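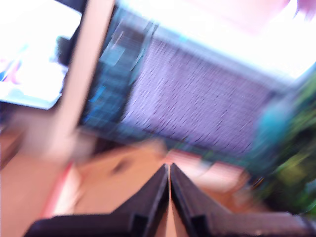 Gripper fingers over the bench at the Teltdale cell, arm in motion.

Cell 2: finger alignment and new service interval

The two-finger gripper on the Teltdale cell was taken down in May at 3296 cycles after Thảo Tôn logged a run of uneven grasps. The left finger was reaching the closing point before the right. Thiện Tiêu found play in the left carriage screw and a worn shim under the finger mount. The screw was cleaned, refitted with medium threadlocker and torqued. The shim was replaced with one from the Skevano kit, bin 1326.

After any work on the mounts, zero the gripper again. Close at the lowest force setting until the tips stop, back off one step, and save that position as the new zero. Check the gap with a feeler gauge at the tip and again at the notch near the base. If the two readings differ, the finger is twisted on its mount and the zero will not hold. Loosen both screws, square the finger against the block, and start over.

Force is set per object class. Rigid items keep the Mokard default.

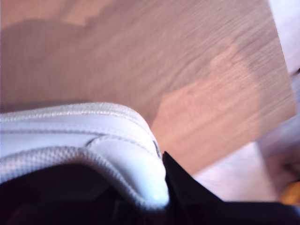
Footwear has its own entry, with a lower closing force and a slower final approach. Padded collars give before the motor current rises, so the current threshold is no use as a contact signal on them. Use the position limit. Quyên Kiều has added the limit to the cell file, and the old entry has been removed.

Wipe the inner faces of the fingers with isopropyl alcohol at the start of each shift. Do not use the citrus cleaner, as it leaves a film.

The carriage screws are now checked every 876 cycles. Log the count, the torque reading and your initials on the sheet inside the controller door. One spare pair of fingers is in the Skevano cabinet - the second pair is on order. Questions on the zero routine go to Nhung Vương.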